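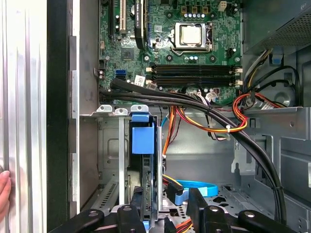

4.3 Entering the Baseline Fuel Figures

The Fonico reporting unit compares daily fuel use against a baseline for each vessel. Enter the baseline before the first voyage of the reporting year.

1. Log in with the chief engineer's account and open Vessel > Baseline.

2. Select the main fuel type. If the vessel burns more than one fuel, add a line for each.

3. Enter the specific fuel consumption from the engine test report, in g/kWh. The accepted range is 143 to 210.

Note: Do not enter figures corrected for shaft generator load. 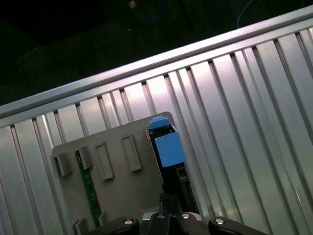
4. Set the flow meter interval to 5 minutes and press Save.

5. Wait for three readings to appear in the log, then press Confirm.

Caution: Confirmed baselines are locked. Changes must be requested from the shore office.

4.4 Exporting the Voyage Report

Reports can be exported once the arrival time has been entered.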